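Gollach Adds Three-Way Invoice Matching to Its Accounts Payable Software

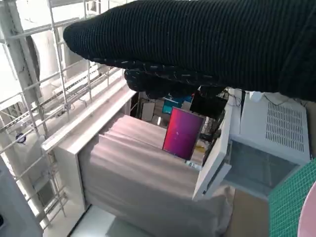
White metal rack with slotted rails.

FURKVILLE, July – Gollach, a supplier of purchasing and accounts payable software, has released a matching module that compares supplier invoices with purchase orders and goods receipts before payment is approved. The module is available to all customers on the current version.

Each invoice line is checked for item code, quantity, unit price and tax. Lines within the tolerance set by the buyer are released for payment. Lines outside it are held and routed to the person who raised the order, with the three records shown side by side. Partial deliveries stay open against the original order until the full quantity has been received or the balance is canceled.

Tolerances can be set per supplier, per item group or per order, as a percentage or a fixed amount. Freight and handling charges that do not appear on the order are posted to a separate line for review.

Sisodia, a wholesale distributor, tested the module over 11 weeks. In that period it processed 1,117 invoices from 55 suppliers.

"Most of our held invoices came from unit-of-measure differences, where we order by the case and the supplier bills by the piece," said Jyoti Shakya, payables manager at Sisodia. "We now keep the conversion on the supplier record."

"Credit notes are matched under the same rules as invoices," said Kalliopi Grgić, product lead at Gollach. "Customers asked for that early in the test."

The module imports orders from Kisex and from delimited text files. Accounts with up to 200 active suppliers can enable it without a change of license. Setup instructions are in the administrator guide.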